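Potted artificial arrangement

A potted artificial arrangement is a group of imitation flowers and leaves set in a planter and made to look like a growing plant. It is kept indoors for the most part, on tables, windowsills, desks and shelves, and it sits somewhere between two older household habits, the vase of cut flowers and the houseplant. Like the first, it is put together for its blossoms; like the second, it stays in one pot for years, and people grow fond of it in much the same way.

The words used for these pieces vary a good deal. Shops speak of "faux" or "silk" plants, even where no silk has gone into them, while many families simply say "the fake flowers" and leave it there. In the trade, the name arrangement is usually kept for pieces with more than one kind of bloom, and a single imitation fern or cactus is called a potted stem or a potted green.

Parts and materials

Most arrangements have four parts: the planter, the filling, the greenery and the blooms. The filling holds the stems upright and is commonly a block of dry foam, plaster or gravel, hidden under a top layer of moss, pebbles or soil. Soil, real or imitation, is a favorite with makers who want a natural look, and a dark color is generally preferred because it hides the places where the stems go in. The leaves and petals may be polyester cloth, molded plastic, paper or latex, and better pieces have wire running through the stems so that the owner can bend them into a pleasing shape at home.

Planters

The planter does a surprising amount of the work. Since there is no need for drainage, almost any vessel will serve, and makers have always enjoyed this freedom. Fluted pots, with upright grooves running from foot to rim, are among the oldest patterns still sold, and the twisted flute, in which the grooves lean as they climb, gives a softer and rather old-fashioned effect. A slight flare at the top makes room for the leaves to spread. Pale colors such as peach, cream and mint are usual with white flowers, while darker glazes tend to go with autumn arrangements, which reach the shops well before November.
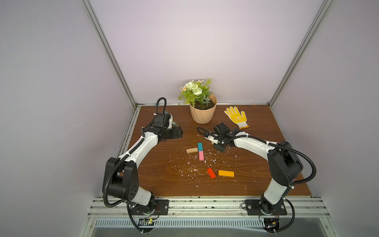

White rose-style blossoms and small yellow-centered daisy-like flowers in a peach fluted planter, with a yellow work glove lying to the right.

Choice of flowers

Rose forms are the most common main flower, for the good reason that a full, round bloom looks well from every side. They are often joined by a smaller flower, such as a daisy, whose yellow center keeps an all-white group from looking flat. Fern leaves are the usual companion. They arch outward, fill the space above the rim and soften the line between pot and flowers, and a maker who is short of blooms can do a great deal with a generous handful of them.

Nithin Warrier, whose household handbook Trullow went through 2 printings, advised his readers to place the tallest bloom first and then turn the pot a little with each new stem. He was a patient man on the page, and spent around 17 pages on ferns alone.

Care and cleaning

Artificial plants need no water, but they do gather dust, and a dusty arrangement gives itself away at once. A soft brush or a hair dryer on its cool setting is enough for most cloth petals. Plastic leaves may be wiped with a damp cloth, one leaf at a time, with a hand underneath for support. Strong sunlight fades nearly all dyes, reds and purples soonest, and a sunny window is best left to living plants.

Work gloves are handy when an arrangement is taken apart or refilled, as cut wire ends are sharp and old foam crumbles into the fingers. The ordinary kind with a knit cuff and a rubberized palm does very well. The coating grips a smooth pot, and the knit back keeps the hand fairly cool over a long afternoon of fussing. Thicker leather gloves are sometimes worn for cutting heavy stems, though they make small flowers hard to place.

Display

On a tabletop, an arrangement is usually set toward the back or a little off center, so that the front stays free for whatever the table is used for. Plain wood, especially brown wood with a visible grain, suits pale pots nicely. A felt pad or a small mat under the planter guards the surface from scratches, and is easily forgotten until the first time the pot is moved.

See also: Cut flowers; Dried flowers; Houseplant; Planter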